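About Galtano: open days and demonstrations
By Gwawr Prydderch

Galtano builds and programs handling cells for small warehouses and packing rooms. 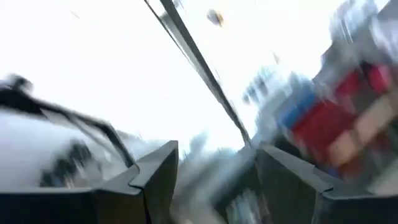

We have 15 staff, split between the workshop and the software office, and most of our work is retrofit: a customer has an existing packing line, and we fit an arm, a two-finger gripper and the control cabinet around it. Complete new lines are taken on only when the building is already finished and powered.

The open day is held each November at the Jerkum unit. It began as an acceptance test for one customer, Berchtold, who asked to bring their shift leads. We now admit up to 40 visitors, in groups of five. Each group spends the first part of the visit at the demonstration cell and the second part at the bench, where the control software can be seen running without the arm.

The demonstration uses mixed goods. Visitors may bring their own items, provided they fit in a standard tote and contain no liquids or glass. Items are handed to the cell operator on arrival and logged. The arm is given no prior model of them. Failed picks are left in the record, and a copy of the record is sent to the visitor who brought the item. At the last open day the cell attempted 294 picks between the morning start and 3 pm, when it was stopped for a finger change.

Wrist camera output is shown on a monitor beside the guard. Images taken during fast transfer moves are blurred and are not used for grasp planning. The planner waits until the wrist has slowed at the approach point.

Thu Đoàn leads the cell team and runs the demonstration. She joined from Stollik, where she worked on conveyor controls, and wrote most of our present fault-handling code. Gwawr Prydderch handles visits, site surveys and operator training.

School and college groups are welcome outside the open day by arrangement. Closed shoes are required on the workshop floor. The bench area is step-free; the viewing platform has four steps and no lift. Parking is at the rear of the unit, past the loading door.

Last updated: November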